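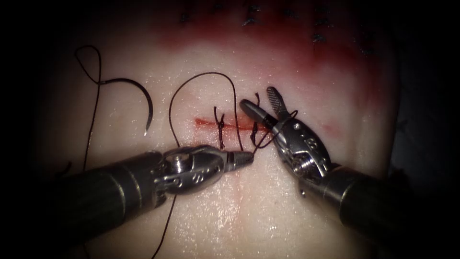
Two tied sutures on a synthetic tissue pad.

How to Keep Your Practical Skills Logbook
Sarnivby Centre for Clinical Skills
Last reviewed: July 2026

Every trainee registered with the Centre must keep a logbook of practical work. It forms part of the evidence considered at your yearly review, and your educational supervisor will read it before each meeting. This guide explains how to open a logbook, what to write in it and how to have entries signed.

Before you begin

You will need your Centre card number, the name of your educational supervisor and access to Uvix, the online system in which all logbooks are held. Trainees who joined before May may still have a paper logbook. Paper entries remain valid and do not have to be typed up again, but all new entries must be made in Uvix.

Opening your logbook

1. Sign in to Uvix and select My Training.
2. Choose New Logbook and enter your card number.
3. Select your programme from the list. If it is not shown, stop at this point and contact the Skills Office.
4. Enter your supervisor's name and select Send Request.

Your supervisor must accept the request before you can add an entry. If the request has not been accepted within 10 working days, the Skills Office will follow it up on your behalf.

Making an entry

Make one entry for each session you attend. Short sessions on the same day may be joined in a single entry if they covered the same skill. Select Add Entry and complete the following fields.

Date and place. Give the room as well as the building. Sessions in the Manríquez Room should be entered under that name and not under its old number.

Skill. Choose the closest match from the list, for example "wound closure, interrupted sutures". The free text box beneath it is for detail such as the suture material, the type of knot or the length of the incision.

Setting. State whether the work was done on a synthetic model, in simulation or with a patient. An entry with the wrong setting cannot be corrected once it has been signed.

Level of supervision. Record the level that applied on the day, even if you have since been passed as able to work alone.

Reflection. Write no more than 400 words.
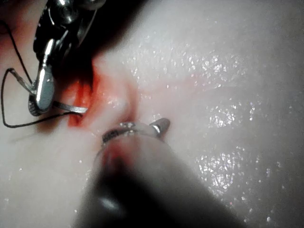

The reflection is the field that supervisors most often return for further work. It should set out what you intended to do, what you did, and what you will change when you next practise the skill. A plain account is preferred. "I placed the second stitch too close to the edge and had to remove it" is useful to a supervisor; "the session went well" is not. Where you received spoken advice, note what was said and who said it.

Do not include anything by which a patient could be known. This covers names, initials, dates of birth, hospital numbers and unusual details of a case. Entries that contain such details will be removed — they cannot be restored afterwards.

Having an entry signed

Select Submit for Signature and choose the person who supervised the session. This need not be your educational supervisor. Entries must be submitted within 28 days of the session. A late entry may still be saved, but it will be marked as unsigned and will not count towards your total.

If your assessor does not have a Uvix account, print the Skurex form from the Downloads page, ask the assessor to sign both copies, and hand one to the Skills Office. Keep the other yourself.

Changing or removing an entry

Unsigned entries may be edited at any time. To change a signed entry, write to the Skills Office giving the entry number and the wording you wish to replace. The assessor will be asked to sign it again.

Questions about this guide should be sent to Yesenia Ventura, Logbook Administrator, through the Messages page in Uvix.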